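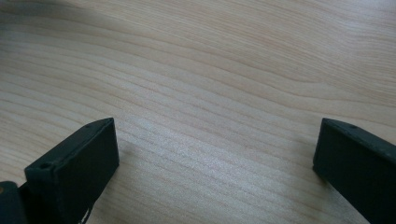 The grain of a pale wooden surface. (Vakside)
UK

By Dean Greenwood
Print
A staffing agency says it can fill 4000 empty care worker posts by October, but it has yet to show where the people will come from.

Tunstall, which supplies care homes and home visit services, announced the target this morning along with a phone app called Finder. Care workers enter the hours they want and are matched with homes that have gaps on the rota. The firm says 80 homes have signed up. It would not say how many workers have.

Shortages in care are usually put down to low pay, long shifts and unpaid travel between visits. Finder changes none of these. Homes will go on setting their own rates, and Tunstall will take a fee of 7 per cent on each shift booked.

The agency points to a trial lasting 18 weeks, in which it says most empty shifts were covered. Asked whether those shifts went to new recruits or to staff already working elsewhere in the trade, a spokeswoman said the figures had not been split that way. That leaves open the chance that one home's gain was another's loss.

Training is also vague. New starters will get an online course before their first shift, with the rest left to the home. Several managers contacted by Vakside said they had no spare senior staff to supervise beginners, least of all at night.

Tunstall says a full report on the trial will follow. It gave no date for it.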